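**Kunovdale repair centre to move into former Gilmartin building**

Kunovdale's household repair and reuse centre will move into the former Gilmartin furniture shop on the high street in March, after the council agreed a four-year lease at its last meeting.

The centre has been run from two rooms behind the library since it opened. It takes in broken appliances, lamps, radios, bicycles and computers, and either mends them for a small charge or strips them for usable parts. Last year it handled 1295 items, up from 628 the year before, and for much of the autumn it had to turn people away at the door.

Under the lease, the centre will pay a reduced rent for the first two years and the full rate after that. The council will cover the cost of a new ramp at the front entrance and repairs to the roof at the rear, where water came in during last winter's storms. The upper floor isn't part of the agreement and will stay closed.

The Gilmartin shop shut in December the year before last and has stood empty ever since. Two earlier plans for the building, one for a gym and one for flats, were dropped. Traders nearby had asked the council to find a use for it before the summer, saying the boarded windows were putting people off that end of the street.

Trondar, the building firm that owns the site, said it would clear the remaining shop fittings by the end of January. It has also agreed to leave the old loading bay in place so that larger items, such as washing machines and cookers, can be brought in from the back lane. At present these can't be accepted at all, as the library rooms are reached by a flight of steps.

Opening times will change with the move. The library rooms are open on four mornings a week. The new site will open from 10am to 4pm on the same days, with one late opening until 7pm for people who work. Bicycle repairs will stay by appointment only.

Charges will go up slightly. A basic check, which is now free, will cost £2, and this will be taken off the bill if the repair goes ahead. Anyone receiving council tax support will still pay nothing for a check.

Parking was the main objection raised at the meeting. Residents of the terrace behind the shop said the back lane was already blocked most afternoons by delivery vans. The council said drop-offs from the lane would be limited to the morning and that it would look at the arrangement again after six months. A request for permit parking was turned down, though it may come back as part of the wider review of the town centre.

Computers now make up the largest share of what is handed in, ahead of vacuum cleaners and toasters. Most are desktop machines from homes and small offices. Those that can't be mended are taken apart, and memory, power supplies and cases in fair condition are kept for other repairs. The rest goes to the recycling yard at Erov. 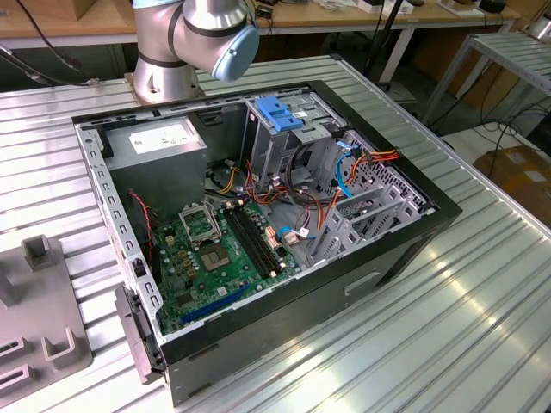

People giving in a computer are asked to copy off anything they want to keep beforehand. Drives are wiped or destroyed, and the centre can't recover files once a machine has been signed over. Monitors with a glass tube are not accepted and should be taken straight to Erov.

The library rooms will close for the last two weeks of February while tools and stock are moved. Items left for repair before then can be collected from the library's front desk during normal hours. Anything not collected by the end of March will be treated as a donation.

The library plans to use the empty rooms for its local history collection, which is in storage at the town hall. No date has been set for that work.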